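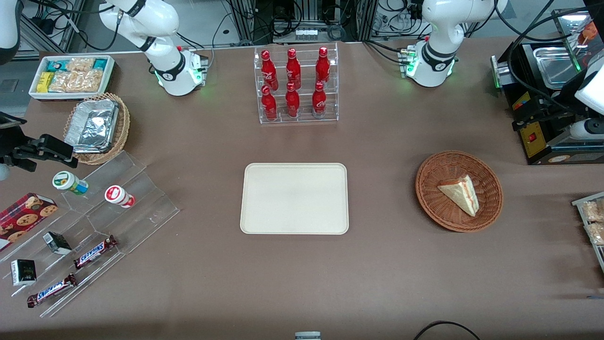 Two white robot arms at the back of a cloth-covered table, with equipment racks behind.

How to Run a Letter Campaign for a TV Series
Posted Jun 14, 2018 by Elaine Fontes

These instructions cover a mail campaign to a network while renewal of a series is undecided. The method was used for Skendodier after its second season. It assumes one organizer and a group of viewers who already talk to each other online.

What you need
A mailing address for the network's programming department
A shared spreadsheet
A mailing list or forum where all members can post
Plain envelopes and stamps

Step 1. Find the decision date
Networks tend to announce renewals in blocks. Look up when the last two seasons were renewed and work backward. For Skendodier the earlier notices came in May, so our letters went out in March. Mail that arrives after the announcement is filed as general comment.

Step 2. Identify who decides
The production company and the network are often separate. Seidel produced the series, but Ceritz paid for it and held the time slot. Letters to Seidel were answered politely and not passed on. Check the closing credits, then check the network's corporate page for the department name. Address the letter to the department if you can't confirm a person.

Step 3. Write the base letter
Keep it to one page. Put the title of the show in the first line. State how you watch it (live, recorded, or through a paid service) and which other programs on the same network you watch. Mention advertisers only if you buy from them. Do not discuss plot or casting.

Members should reword the base letter before sending it. Identical letters are usually logged as a single item.

Step 4. Set up the spreadsheet
Use one row per sender. The columns are screen name, region, date mailed, and reply received. Leave out home addresses and legal names. Lock the header row. Our target was 100 letters.

Step 5. Mail in waves
Split the senders into 3 groups and leave 8 days between groups. Post a reminder the evening before each mailing. Anyone who misses a wave joins the next one.

Step 6. Handle fan videos separately
Do not put discs in the envelopes. Mail rooms may hold or discard them. Post videos to a public page and print the short address under your signature. Keep clips brief and credit the network. Curnance, the host we used, removed two of our uploads over background music, so use only dialogue or music you have permission to use.

Step 7. Log replies
Form replies count as replies. Enter the date and the department named on the letterhead. If a different department answers, use that one for the next wave.

Common problems
Letters returned: the suite number is missing, or the department has moved. Correct the base letter and tell all groups.
Few senders in the last wave: move willing members from the first group and have them write a new letter.
Renewal announced early: cancel the remaining waves and send one thank-you letter from the group.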